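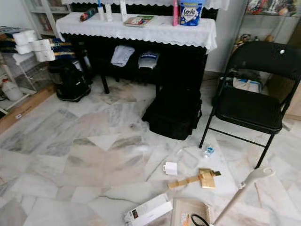 Verkach has released version 30 of Nendura, its planning and control stack for two-armed household robots, with a rewritten module for choosing the order in which objects are picked up from a floor. The previous planner ranked candidates by distance alone, which gave poor results in lived-in rooms. On pale, veined marble, a clear plastic piece can score too low in segmentation to enter the queue at all, while a small bottle on its side a short reach away is detected at once. Nendura now keeps low-confidence regions as provisional candidates and schedules a second look from a different head angle before the base moves. The extra look is limited to 500 milliseconds of compute per region.

Long, thin objects are handled separately. The planner fits a line segment to each one and adds it to the collision model for both forearms, so a stick lying across the path to a box is treated as an obstacle until it becomes the target.

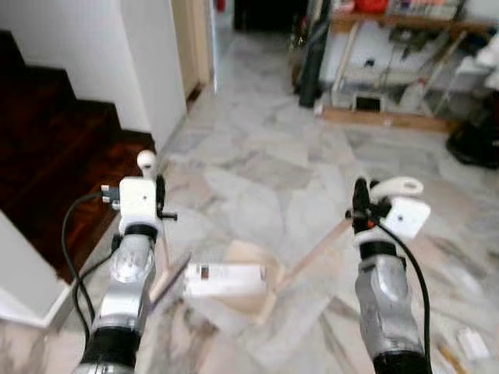 Software / Manipulation

The release, dated 8th April, also changes how the two arms share a workspace. Each arm reserves a volume ahead of its gripper, and the reservations are renegotiated every 110 milliseconds. Earlier versions locked the whole area between the arms for one of them at a time.

"The lock was safe but slow," said Periklis Andreadis, who maintains the planner. "Most of the idle time in our logs came from one arm waiting for the other."

Logs can be replayed in Linik, the company's trace viewer, which now loads sessions of up to 1,000 grasps. Support for the older Osman message format, deprecated in January, has been removed.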